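Last revised 4th December. Applies to the small-parts bench layout used at the Zikthorpe shop.

## Refinishing a bench top in matte black

A matte black top cuts glare under overhead lights and makes small metal parts easy to pick out. The finish is thin and shows every sanding fault, so most of the work is in the prep.

### Materials

- Kornano matte black floor enamel, water-based
- Bolter bonding primer
- Sandpaper, 100 and 300 grit
- Foam roller, tack cloth, masking tape

### Prep

1. Clear the top and remove any rails or clamps that unscrew.
2. Mask wooden borders that will stay bare. Press the tape edge down with a putty knife.
3. Sand with 100 grit, always along the length of the top.
4. Vacuum, then wipe with the tack cloth. Do not use a damp rag at this stage.

### Coating

Apply one coat of primer and let it dry overnight. Roll the enamel in strips the full length of the top, keeping a wet edge. Sand lightly with 300 grit between coats. Two coats are enough for assembly work; a bench that takes sliding metal parts needs three.

Pull the tape while the last coat is still soft. If it has hardened, score the line with a sharp knife first, or the paint will lift in flakes along the border.

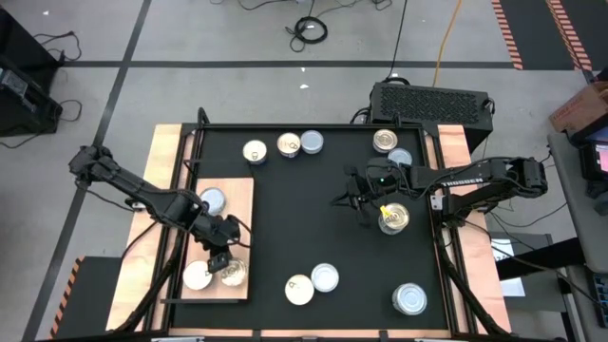 Jatoi disagrees about the third coat: on a bench painted in February, it stayed soft for weeks and picked up ring marks from every can left standing on it. Cold is the likely cause. Below 60°F, leave two days between coats and keep the top clear for 9 days after the last one.

### Touch-up

Scratches that reach the primer can be filled with enamel on a small brush. Feather the edges with 300 grit once dry. Do not polish the repair, as rubbing raises a shine that will not come out. Wax and oil have the same effect.

Shiny patches in heavily used areas need a full recoat. Scuff the entire top first, including the parts that still look flat.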